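Awards for system support are announced every year, and purchasers should read them with more care than they do at present. A high ranking indicates that clients renewed their contracts without complaint. It says little about how a provider behaves during an outage.

Clellum surveyed 700 corporate clients in January and published one satisfaction score per vendor. Pichler placed first with 890 points. The result may well be deserved, but the sample was drawn from lists supplied by the vendors themselves. 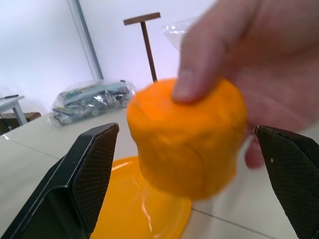 An orange object held by hand above two gripper fingers.

A better survey would ask the engineers who place the calls. At Clalitz, where I managed service contracts for 6 years, the person who completed the questionnaire had never opened a support ticket - and was asked to rate response times all the same.

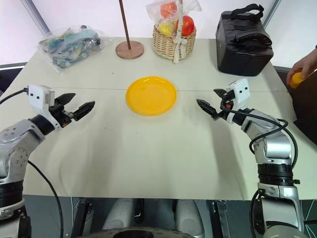

OPINION | IT SERVICES

Publishers should state who answered, who selected them and how many declined. Until they do, a first place should carry little weight in a procurement decision.

Benedikt Thaler
2019-07-30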